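In Praise of the Flower That Never Dies

I used to be a snob about artificial flowers. My gran kept a bowl of them on the telly and I thought they were the saddest things in the house. Then in March I cleared out a cupboard and found a bag of them I'd been given and never opened, and I have been a convert ever since (a slightly tiresome one, my family would say).

The first pleasure is simply tipping everything out and having a proper look.

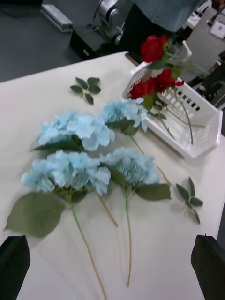 People go wrong by starting with the vase. Start with the table! Lay the stems down flat, give each one room, and you'll see straight away what you have to work with. Hydrangeas are my great love for this, four of them in that washed-out sky blue, every head a slightly different shape and the serrated leaves sitting close up under the bloom. Leave the odd sprigs of green out as well, because a bare stem nearly always wants a friend. Real hydrangeas sulk the minute you turn your back. I adore them, and I have lost more of them than I care to admit.

The usual complaint is that fake flowers are a sort of lie. I don't see it. A painted rose on a teapot isn't a lie, and neither is a leaf pattern on the curtains. I have two teapots by Tallalau covered in poppies and no visitor has ever felt deceived by them. A cloth flower is a drawing of a flower that you can pick up and move about, and I find that wonderful. You can bend it, change your mind, bend it back, and have hydrangeas and roses together on a grey morning when the garden has nothing to offer but mud. 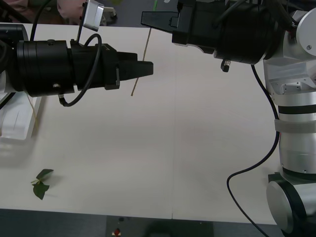 The Sandu Review, Issue 138

I'll grant the other side one thing, and it's dust. An arrangement left on a windowsill for a whole year looks dreadful, and I think most people's dislike of artificial flowers is really a dislike of neglected ones. Mine come down every few weeks for a go with a soft brush. Then they get shuffled, and half of them go away for a rest so that I'm pleased to see them again.

Which brings me to baskets. Please don't cram them in a carrier bag as I did! An open plastic basket with slotted sides is perfect, and a rose laid in one lengthways keeps its head round and its leaves out flat. I'm especially fond of a deep crimson rose with little thorn-like bumps down the stem. Somebody at a factory decided those bumps mattered, and I'm so glad they did.
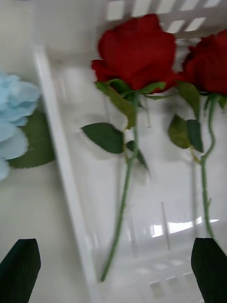 What to buy, if I've talked you round

Go for fewer and better. I'd sooner have 2 stems I love than 50 I don't. Look at the leaves before the petals, as a cheap leaf gives the whole thing away, and check that the stem will bend and stay bent. Then put them somewhere you'll walk past every day.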